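I have been trying to change my broadband provider since March, and I would like it noted somewhere that I went in cheerful.

The old lot, Prisier, had put the price up again. They do this every spring, with an email that begins by telling you how much they've invested in the network and ends, eleven paragraphs later, with a number. I don't use the internet for anything very grand. I read the news, I watch programmes about people buying unsuitable houses in France, and I write this, for which the demand is modest. So I decided to leave.

Joltbridge were offering 500 meg for less than I was paying for a good deal less. I don't know what I'd do with 500 meg. I had the same feeling when I bought a car that could do 130. But the website had a big friendly button, and I pressed it, and a week later I had a reference number and a welcome pack with a sticker in it. A sticker! I am fifty-eight.

Then came the switching. You're told that your new provider handles everything and you needn't lift a finger. I lifted no fingers. Prisier rang me on the Thursday to ask if I was sure, and then rang again to ask if I was sure I was sure, and the second chap offered me the price I'd have been happy to pay in the first place, which annoyed me so much that I said no. I still think about that. It was a perfectly good price. 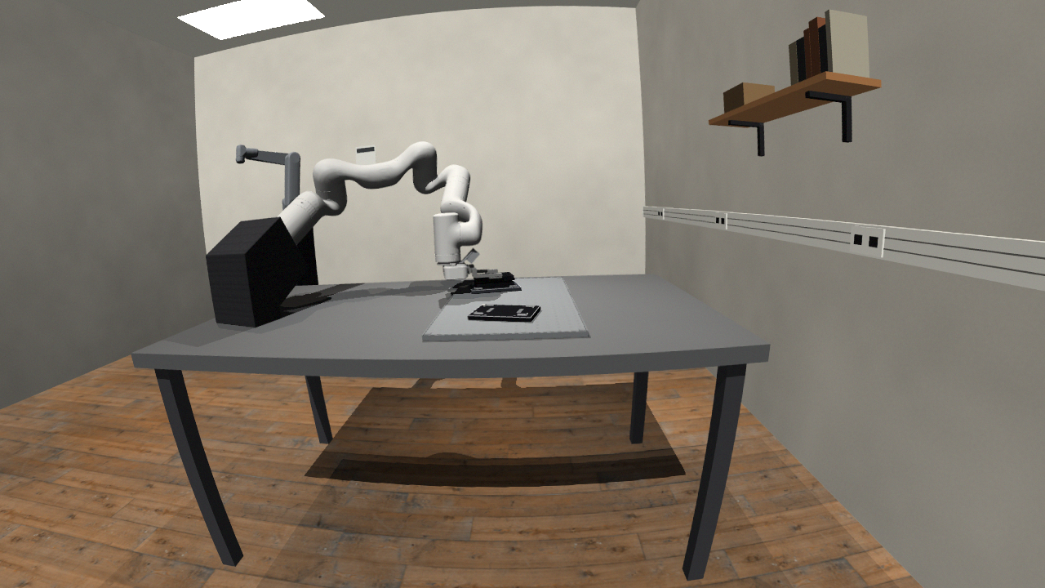 White arm, black pedestal, grey table.

Anyway, the line went off at nine in the morning as promised, and the new one did not come on. I rang Joltbridge and was told I was caller number 573 in the queue. I assumed I'd misheard. I put the phone on speaker, made a sandwich, ate the sandwich, did the crossword down to the two clues I never get, and was caller number 540. The music was pan pipes. I have nothing against pan pipes in the open air.

When I did get through, the young woman was very nice and asked me to turn the box off and on again. I said I had. She asked me to do it while she was listening. I did, and I made sure it clicked. She then told me that according to her screen my broadband was working beautifully and had been since nine o'clock, and was there anything else she could help me with?

It took three more calls to find out that they'd switched on the flat upstairs. The flat upstairs has been empty since the autumn. Somewhere above my bedroom ceiling was the fastest connection in the street, going to a socket behind a skirting board, and I was standing underneath it in my slippers holding a phone up to the window to get one bar.

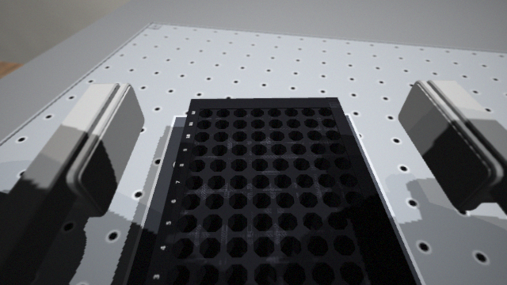
I did what people did in the old days, meaning I went to the library. They give you an hour on the computer and then it logs you out in the middle of a sentence, which has done wonders for my style. I also finished a novel, cleaned the oven and rang my sister, who asked what was wrong.

The engineer came in the end. He was in the house for four minutes. He moved one wire in the cupboard downstairs, drank none of the tea I'd made him and said the whole thing could have been done on day one if anyone had asked him. I signed his tablet with my finger and it looked like the signature of a man falling off a ladder.

So I'm connected. The speed is marvellous, I suppose. Pages that used to appear straight away now appear straight away. Joltbridge have sent a survey asking how likely I am to recommend them, and they've given me a box for further comments with a limit of 2000 characters. I got to the pan pipes and ran out.

Prisier have written too. They miss me, and they've got an offer on.

14 comments
Shared 6 times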